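Home Contents Topics A–Z Random article Search

Hernthorpe

Hernthorpe is a town in the Gurdale district, situated on the lower reaches of the Trevor River. It had a population of 2957 at the most recent census. The town developed as a river port and later became a regional centre for furniture making, a trade with which it remains closely associated. Its principal industries are joinery, sheep grazing and, to a lesser extent, tourism.

Geography

The town occupies a low terrace on the northern bank of the Trevor, 12 kilometres upstream of the river mouth. The older streets follow the line of the former wharves and meet the later grid at an oblique angle, leaving a number of wedge-shaped allotments along Ferry Street. Land to the north rises gradually towards the Stovemura Range, which shelters the town from the prevailing winter winds. The southern bank is flood-prone and is used chiefly for grazing and market gardens.

Rainfall is heaviest in late winter. Summers are mild, with occasional hot northerly winds and a bushfire season that usually ends by April.

History

European settlement began with a sawmill on the northern bank, established to cut timber from the foothills. Logs were hauled to the river by bullock team and the sawn timber was shipped from a private jetty. A public wharf followed, together with a customs shed, a bond store and the first of the town's hotels.

Silting of the river mouth ended regular shipping within two generations. The arrival of the branch railway allowed the mills to continue, and several turned to finished goods when the supply of large logs declined. The railway closed to passengers before it closed to freight, and the station building is now used as a public library. The goods yard was subdivided for light industry.

Furniture trade

The first workshops produced plain household pieces, among them kitchen dressers, meat safes and school desks. At the height of the trade the workshops together employed 625 people, many of whom had served apprenticeships in the sawmills. Competition from imported flat-pack furniture led to the closure of the larger factories. Smaller firms survived by supplying libraries, laboratories and schools, and the making of tables and benches to non-standard shapes became a local speciality.

In her study of the district's trades, the historian Bindu Pai attributed this specialisation to the irregular allotments of Ferry Street, where shopkeepers had long ordered counters to fit rooms without a square corner. Other writers have placed greater weight on government contracts for school furniture.
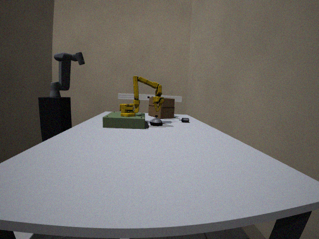 Governance

Hernthorpe was administered by its own borough council until amalgamation, when it became part of the Gurdale Shire. The town forms a single ward and returns four councillors. The former council chambers, a two-storey brick building with a slate roof, is listed on the shire heritage register and houses the local history collection.

Education and transport

The town has a primary school and a secondary college, the latter offering vocational courses in cabinetmaking. Coach services connect Hernthorpe with Stovemura, where passengers may change for the main railway line. A vehicle ferry formerly crossed the Trevor at the foot of Ferry Street and was replaced by the present road bridge.

See also

Gurdale Shire
Stovemura Range
Trevor River
History of furniture making
List of former river ports

This site uses cookies to remember your reading preferences. By continuing to browse, you agree to their use.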